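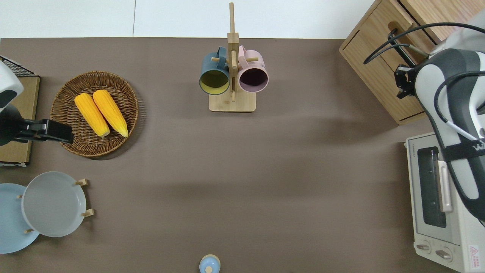
What keeps a small kitchen counter usable when there's no drawer space left? Store things upright or hanging, and leave the middle clear for working.

Home Gallery Shop Visits Contact
Search this site Go

Small Kitchen Corners - 3/4/26

I love a countertop that earns its keep! We put this gallery together after a long February of rearranging, and the wooden pieces won us over completely - a mug tree for the cups, a slatted rack for the plates, one round wicker tray for whatever came home from the market.

A plate rack is my favorite fix of all. Plates standing up take so little room, and you get to enjoy the colors all day long. Ours cost 45 dollars and I'd buy it again tomorrow!
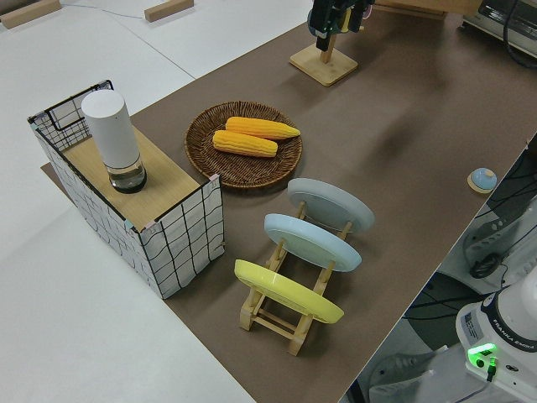 Wicker wants a quick brush now and then, and a wipe with a barely damp cloth. Let it air out before the corn goes back in - it really does last for years.

Recent galleries
Pikura Pantry Shelves
Lucero Breakfast Nook
Grodo Tile Samples (70 photos)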